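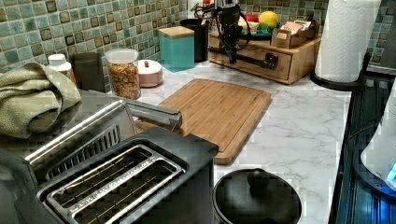
**How long should I rest a fruit cake before I cut it?**

At least four weeks if it's a proper dark one, wrapped well and kept somewhere cool. Lighter cakes with less fruit are good after a week and don't gain much past three.

---

**macarena_m** wrote:

I've pinned that bit at the top as it gets asked every summer, and now for my own trouble. I've left it terribly late this year (we moved house, the tins were in a box marked "garage", you can imagine) and I only baked mine on the weekend. It's my neighbour Mrs Szczepańska's recipe, the one with prunes and a good slosh of cold tea, and it bakes for hours at a low heat until the whole place smells like my childhood. The family will be at ours for lunch on Christmas Day. Do I cut it anyway, or hold it back and buy something?

---

**Xiaoyan Liao** wrote:

Oh Macarena, cut it! A young cake is a bit crumbly and the spices taste sharper, but everyone will be full of ham and pudding by then and very happy with a slice. Use a serrated knife, wipe it between cuts, and chill the cake overnight first so it holds together. I've served one at two days old and my aunties took the leftovers home in foil.

---

**zq_xue** wrote:

I'll be the grump. Don't cut it. You've put in all that fruit and butter, and the flavour you're after simply isn't there yet. Mine has 900 grams of mixed fruit in it and for the first fortnight it tastes like raisins and flour sitting next to each other. Wrap it in baking paper and then foil, feed it a spoonful of brandy a week, and have it in February when the visitors have gone and you can enjoy it in peace with a cup of tea.

---

**Xiaoyan Liao** wrote:

February! Zhiqiang, you say this every year. Who wants Christmas cake in February, in that heat?

---

**zq_xue** wrote:

I do. With a slice of sharp cheddar, too, and I won't be told otherwise.

---

**Ratree R** wrote:

Could you split the difference? When I lived in Hondavstead we had a baker who cut her cakes in half, iced one half for the day and wrapped the other for later. The cut side needs covering snugly or it dries out, so press the paper right up against it. I've done this for years now and it's lovely having a second go at it when the weather turns.

One thing on feeding, though. If you fed it warm out of the oven, leave it be until after the holiday. I once got carried away and the bottom went to mush, and my poor father ate it with a spoon and said it was delicious.

---

**yuximao** wrote:

Agree with Ratree on the halves, but I'd skip the brandy altogether if there are kids coming. Orange juice does nicely, only you have to eat it sooner and keep it in the fridge. Don't feed it juice and then leave it in the cupboard for a month. Ask me how I know :)

---

**macarena_m** wrote:

Thank you all, you're dears. I've gone with halves. It's Tue 23 December, so tonight I'm putting marzipan on the first one, and the other is already wrapped and up on the top shelf of the linen cupboard where my brother won't think to look. Zhiqiang, I'll try it with the cheddar and report back. Does anyone know if marzipan needs a day to dry before the icing goes on, or can I be naughty and do both tomorrow morning?

---

**Xiaoyan Liao** wrote:

Be naughty. The oil only comes through if the iced cake sits for ages, and yours won't last past Boxing Day.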